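Search this site Enter keywords

Stakow revises storage rules for produce sold at covered market

Last updated: 2024-11-20

Stakow has adopted a revised storage code for fruit and vegetables sold at its covered market. The code takes effect in March and applies to all 17 permanent produce stalls.

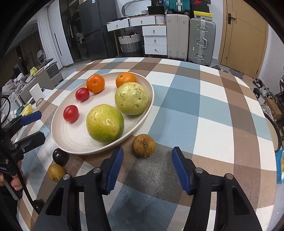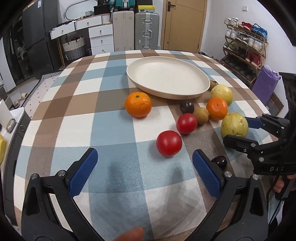 Oranges and tomatoes are among the produce covered by the code.

The main change concerns temperature. Under the existing rules, a single limit applied to the entire cold store below the market hall. The new code divides stock into two groups. Leafy vegetables, root vegetables and berries must be held at or below 7 degrees Celsius. Tomatoes, citrus and other fruit prone to chilling damage may be kept in a separate section with a higher setting, to be fixed before the code takes effect.

The split follows a review by Astix, a refrigeration engineering firm, which logged conditions in the cold store over seven weeks. The firm took 2357 readings and found that temperatures near the loading door rose each time deliveries overlapped. Stock on the lower racks was the least affected. Astix recommended a second door curtain, a partition between the two sections and a fixed delivery schedule.

Trummer, the contractor that operates the building, will install the partition and replace the existing sensors. Work will be done outside trading hours, and the cold store will remain in service. Stallholders will keep their present rack allocations until the partition is complete, when new ones will be issued according to the type of stock held.

The code also changes record keeping. Stallholders now note deliveries on paper sheets. From March they will enter the supplier, arrival time and storage section in Farutard, the stock software already used for stall rents. Paper sheets will be accepted during a changeover period. Entries must be made on the day of delivery and corrected entries will remain visible to inspectors.

Rules on display at the stalls are unchanged. Produce must be kept off the floor and out of direct sun, and damaged items must be removed before the start of trading.

Stall fees will not be adjusted to cover the work. The full code can be read at the market office.

Contact the news desk | Copyright 2024 | Back to top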